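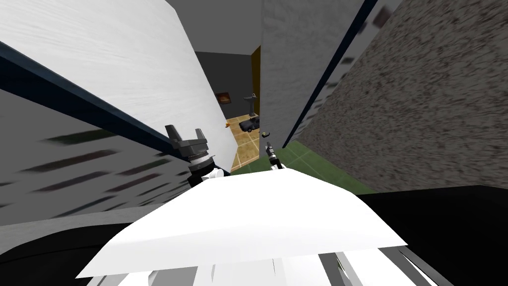 Two grippers, white walls and a tiled room beyond.

I have been recording songs at Koubek, a small studio in Grastthorpe, long enough to have grown fond of its faults, and I'd like to put in a good word for rooms that hum a little. My last record there took 7 days, and you can hear the radiator on 2 of the slow songs (bless it!). A friend played me something mixed at Flaltura, all polish and hush, and it was lovely, but I couldn't have told you where anyone was standing. I want to hear the floor and the chair, and the singer taking a breath before the second verse. So please, if you're booking time this November, go and clap your hands in the place first.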